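About Stirkari

Hi, and welcome! I'm the person behind Stirkari, a small cooking school in Cenbridge. I run it with my sister, so there are 2 of us, and between us we do the teaching, the shopping and (sigh) the dishes.

I started out baking rye bread from my grandmother's recipe cards, and friends kept asking to come over and learn. One October we finally signed a lease on the old Pitkänen bakery, which came with a huge oven and a door that sticks when it rains. We still haven't fixed the door!

Classes are small and pretty relaxed. We cook, we talk too much, and then we all sit down and eat together. I'm a big believer in setting a proper table, even if it's only soup, so placemats come out every time.
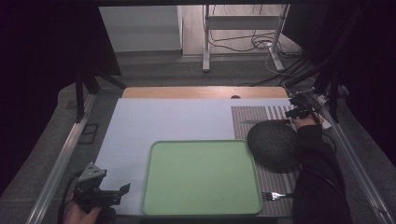
What we teach

Mostly bread, soups and simple weeknight dinners. Beginners are very welcome – I burned plenty of rice before I got the hang of it. A full evening runs 2 hours and we can seat 30 for private parties.

Where to find us

3868 Hindico Street, Cenbridge. Parking is easier around the back. Come a little early and I'll put the coffee on!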